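Chapter 3
Paper Records and How They Age

Learning goals

By the end of this chapter you should be able to:
explain what paper is made of and why some papers last longer than others
name the main causes of damage in a small records collection
describe how flat, folded and rolled items should be stored
write a short condition note for a single item

Key terms: acidity, cockling, fibre, foxing, grain direction, relative humidity, sizing

3.1 Why start with paper?

Most small archives in this country hold more paper than anything else. A town museum may own some glass negatives and a few reels of tape, but its shelves are filled with minute books, letters, plans, receipts, programs and newspapers. If you work or train in one of these places, paper is what you will handle on your first morning.

Paper is also easy to take for granted. We use it every day and throw most of it away. The sheet that wraps a parcel and the sheet that records a land sale may have come from similar mills and may be made of much the same material. The difference lies in what people later want from them. An archive has to keep the second sheet readable for a very long time, often without having had any say in how it was made or where it spent its early years.

Chapter 2 looked at how records come into a collection and how they are listed. This chapter turns to the records as objects. We begin with the material, move on to the things that harm it, and finish with storage. Repair is left to Chapter 5, and nothing in this chapter asks you to use glue, water or tape on an original.

3.2 What paper is made of

Paper is a mat of plant fibres. The fibres are mixed with a great deal of water, spread over a screen, drained, pressed and dried. As the water leaves, the fibres bond to each other. No glue is needed to hold the sheet together, although makers usually add sizing, a substance that stops ink from spreading.

Older European papers were made mostly from linen and cotton rags. Rag fibres are long and strong, and many rag papers are still white and flexible today. During the nineteenth century, mills changed to wood. Wood was cheap and there was plenty of it, but ground wood pulp has short fibres and contains lignin, which darkens in light. Many mills also used a sizing made with alum, which left the paper acidic. Newspapers from this period are often brown and brittle, and pieces break off when a page is turned.

Machine-made paper has a grain. The fibres tend to line up in the direction the machine was running, and the sheet bends more easily along that line than across it. You can feel this with a piece of office paper by bending it gently one way and then the other.

3.3 Paper moves

Fibres take up moisture from the air and give it back. When they take it up they swell, mainly in width, and when they dry they shrink. A sheet in a room where the humidity goes up and down is always changing size by a very small amount. If one part of the sheet changes faster than another, the surface becomes uneven. Conservators call this cockling.

Printing and coating can add to the problem. A coated side takes up moisture at a different rate from an uncoated side, so the sheet may bend toward one face.
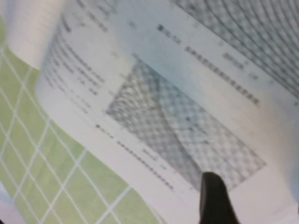

Paper also tends to hold a shape it has been kept in. A plan stored in a tube for many years will spring back when you try to open it, and forcing it flat can crack the surface or tear the edges. The usual advice is to leave it alone until there is time to relax it slowly in a controlled, slightly humid space. This is a job for someone with training.

3.4 The Gurnmont plans

The case used throughout this chapter is the Gurnmont collection, which came to the Nunadon district archive in November after the closing of a surveying office. It held 325 items, most of them plans and letters. The plans had been rolled and stood on end in a cupboard beside an outside wall. The letters had been kept in folders in the middle of the same building.

The two groups were in very different condition. The letters were clean and flat, with some rusting at the paper clips. The plans were stained at the lower ends, and 20 of them could not be opened safely. Both groups used paper of much the same quality. What separated them was the wall, the cupboard and the way they were stored.

Keep this case in mind as you read on – we return to it in the sections on damp, on boxes and on setting priorities.

Before you continue

Choose 2 paper items at home that are at least ten years old, such as a receipt and a school report. Note the colour, any folds or stains, and where each has been kept. You will use your notes in the first activity, after section 3.5.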